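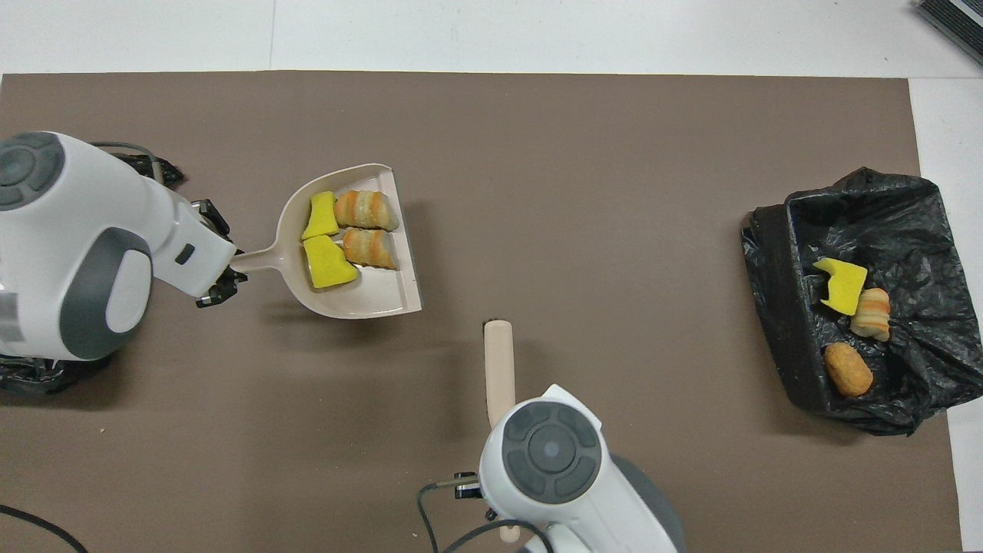 Our project looked at how leftovers and small trash get from a table into the bin, and where they go wrong on the way. We picked it after a term of working the snack counter at Fustmont Hall, where clearing the tables took longer than serving did. Most of what we had to move was light and lumpy, and it did not all behave the same way. The sponge pieces and the curled pastries with orange and cream stripes in the beige dustpan are a fair example of a mixed load. A sponge can be pushed from any side and keeps its shape. A layered pastry rolls, sheds flakes and leaves grease, so the two need different handling even when they go into the same bag.

2018-10-20
By a student team, Furnival College, Hospitality and Building Care
Print this page | E-mail this page

Background

Fustmont Hall serves snacks and drinks to the people taking evening classes in Grelavley. The tables are white laminate. Before this project the usual way to clear one was to wipe everything toward the edge with a damp cloth and catch it in a hand or on a tray. A lot of it missed. What landed on the floor was walked into the carpet by the door, and the damp cloth turned pastry flakes into a paste that had to be wiped a second time.

The hall manager asked for a routine that a new helper could learn in one shift and that did not need any product the hall was not already buying. We were given the use of a side room, a set of hand dustpans and brushes, and the hall's ordinary black bags.

What we wanted to find out

We wanted to know whether dry sweeping into a hand pan is cleaner than wet wiping, how full a pan can be before things fall off it, and whether the way the bag sits in the bin makes any difference.

Method

We worked on a table covered with a large mat. The mat gave us a darker background so that pale flakes would show, and it could be picked up and shaken out between trials. For each trial we laid out a mix of leftovers, swept them into the pan, carried the pan to a lined bin and tipped it. After that we collected anything left on the mat and weighed it on a kitchen scale.

Sponge offcuts stood in for used cleaning sponges and other soft trash. We used pastries and fried nuggets from the counter that were past their sale time. All of it was thrown out afterward and none went back to the kitchen.

We compared two ways of clearing. In the dry method the brush moved the items into the pan and the cloth was used only at the end. In the wet method the cloth did everything, as the hall had been doing it. The same helper did both methods in each session so that we were not comparing a fast person with a slow one.

We had planned to put 2,000 grams of leftovers through each method. The dry side came out at 2,128 grams because the last tray of pastries was heavier than the ones before it and we decided to use the whole tray. We corrected for this when we compared what was left behind.

Results

The dry method left less on the table. The difference was small for sponges and nuggets and large for pastries. A wet cloth softens the outer layers, and they come off in strips. With a dry brush most of the flakes stayed loose and followed the pastry into the pan.

Long strokes were a mistake. If the brush came in fast, a curled pastry rolled over the lip of the pan and out the other side of the pile. Short strokes with the pan pressed flat worked better. It also helped to bring the sponges in first and let them sit toward the back, where they stopped the rolling items.

Loading was the part we had argued over before we started. Some of us thought that making fewer trips would save time even if the pan was piled up. It did save time until something fell, and then it cost more than it had saved. A single layer was the most we could carry without watching our hands. We put that in the instructions as a plain rule: if something is sitting on top of something else, go and empty the pan.

The bag made more difference than we expected. A black liner draped loosely over the rim forms folds, and light pieces catch in them. Sponge was the worst for this. It wedged near the top and the next load landed on it. When the liner was pushed down into the corners and the rim turned over evenly, the load dropped to the bottom. We tried the same thing with a Plastetti tray liner that one supplier had left at the hall, but it was too short for the bin and slid in with the first load. We did not test it further.

Problems

The scale reads in whole grams. Flakes left after a good sweep often did not register, and we wrote these down as zero even when we could see them. Our numbers for the dry method are probably a little kinder than they should be.

We also used the same brush all the way through. By the last session the bristles were greasy from the pastries and had started to drag. We washed it and left it overnight, but we did not repeat the sessions that came before the wash.

The side room has a hard floor and good light. The main hall has neither, so the routine still has to be tried there with people sitting at the next table.

Routine handed to the hall

Push the liner into the corners of the bin and turn the rim over.
Put the bin beside the table on the side you will tip toward.
Sweep soft trash in first, then pastry, then crumbs.
Use short strokes and keep the pan flat.
Empty the pan when it holds one layer.
Wipe with the cloth last.
Wash the brush at the end of the shift and hang it bristles down.

Next steps

The hall will use the routine through December and note how often the carpet by the door needs spot cleaning. We would like to try a brush with stiffer bristles and a pan with a higher back. The second group taking this module will also look at separating food from the other trash at the table, which our single bin did not allow.

Recent student reports
Drying racks and towel use in the Furnival teaching kitchen
Where cups go missing at Fustmont Hall
Labeling shelves in a shared storeroom
Carpet care at building entrances in Grelavley, part 2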